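Fixer des câbles et des petits accessoires sur un profilé aluminium : ce que les essais avec deux bras nous ont appris

Les conseils de cette page viennent d'une série d'essais menée à l'atelier Clirar avec deux bras robotisés travaillant face à face. La question de départ était simple : quelles prises et quels gestes appris par démonstration se retrouvent quand on change l'accessoire à manipuler ? Ubaldo Barbieri a préparé les démonstrations. Une bonne partie des résultats sert aussi à celui qui travaille à la main sur son établi.

Méthode

Nous avons enregistré 2779 essais. Un opérateur guide les deux bras, le système Kuvow garde les positions des articulations et les images, puis un modèle est entraîné sur ces données. Après tri, 1583 essais ont été retenus pour l'apprentissage. Les autres ont été écartés : hésitations trop longues, câble accroché, pièce tombée hors de portée. Le tri a pris plus de temps que l'enregistrement. Le modèle entraîné sur les essais triés s'est montré plus régulier que celui qui avait tout reçu.

Conseils pour le plan de travail

Choisir une surface mate et d'une seule couleur. Les reflets gênent les caméras, et ils fatiguent aussi les yeux quand on cherche une vis claire sur un fond clair.

Dégager la moitié avant du plan. Les outils dont on ne se sert pas vont dans un bac, hors de la table.

Poser le profilé dans le sens de la longueur, parallèle au bord. Avec un profilé de travers, l'un des bras devait se replier et perdait en précision. À la main, c'est le poignet qui compense, et on serre mal.

Repérer les deux côtés avec le même ruban adhésif de couleur. Deux petits morceaux suffisent. Le ruban se change dès que les coins se relèvent.

Conseils pour la prise

Tenir le profilé d'un côté avant d'approcher l'accessoire de l'autre. Dans nos essais, la stratégie où les deux pinces arrivaient ensemble échouait plus souvent, le profilé glissant de quelques millimètres au premier contact.

Nettoyer la rainure avant d'y engager une pièce. Un coup de pinceau sec, puis un chiffon. Les copeaux de coupe restent volontiers au fond.

Ne pas forcer un clip en plastique. S'il résiste, le retirer, le tourner d'un quart de tour et recommencer.
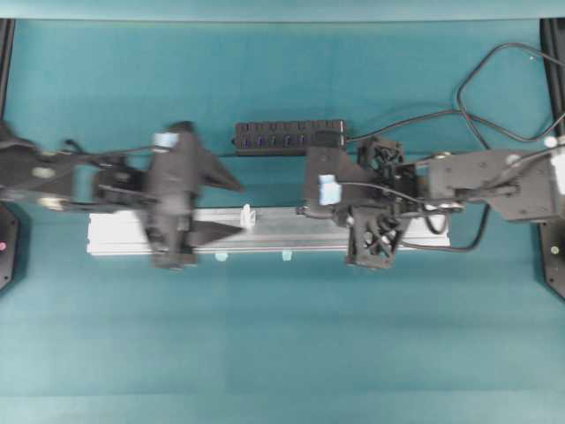

Pour les câbles, la règle est de garder une boucle large et de l'amener par le haut du plan. Une boucle trop courte tire sur le connecteur, une boucle qui traîne devant finit sous une pince ou sous un coude. Nous avons essayé 11 tracés avant d'en garder 2, tous deux avec le câble qui sort par l'arrière.

Limites

Le modèle réussit bien les clips rigides. Il reste faible sur les pièces souples, par exemple les passe-fils Lenex, qui se déforment entre les doigts. Les essais sur les profilés courts de la gamme Stockdale sont trop peu nombreux pour en tirer un conseil. Il faudra aussi refaire la série sous un autre éclairage, l'ombre des doigts sur le profilé ayant parfois suffi à décaler la prise.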